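Minutes, Flower Table Subgroup, Wednesday, Hidar Room

Present: 6. Apologies: 2, one of them sincere.

1. Last minutes. Agreed, apart from the word "limp," which the Skundham order did not deserve.

2. Wrapping. Orange stays for the spring dinner. Pink roses and green leaves go with it better than the chair predicted, and the chair asked for that to be recorded. Stems go on the sheet at a slant, ribbon within reach.

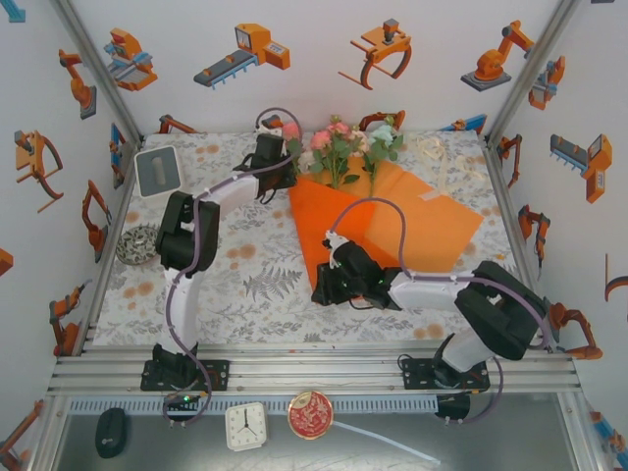 The Kuroda paper costs 68 dollars a roll and we have one roll. Anyone practicing folds should use newspaper. The fern tablecloth stays until somebody offers to iron the other one.

3. Ribbon. Long discussion. Cream, tied in a bow around the middle, was proposed as the house style.
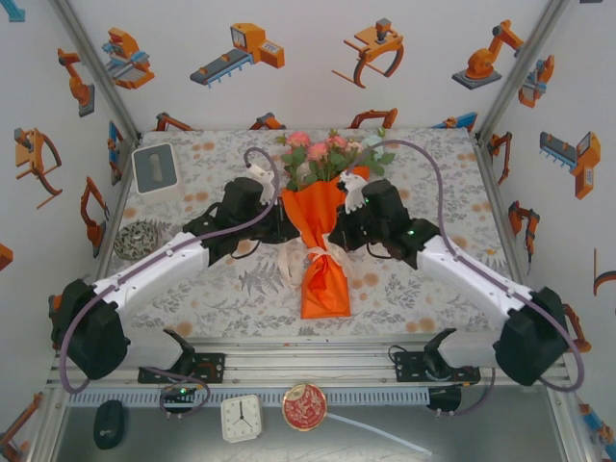

Too much like a bathrobe, came the objection from the far end, and could we at least try the tie lower down? The chair said bathrobes were popular. Vote tied, pun not minuted at the time.

4. Presentation. Bouquets will be handed over upright, roses at the top. This was felt to need writing down after the Teller lunch.
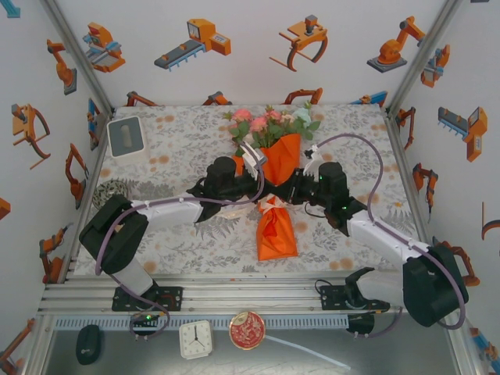

Budget for all of it remains 500 dollars, vases included. A motion to buy more vases failed for lack of anywhere to put them.

5. Any other business. The tissue box stays on the table. Hay fever season is coming.

Next meeting in March, same room.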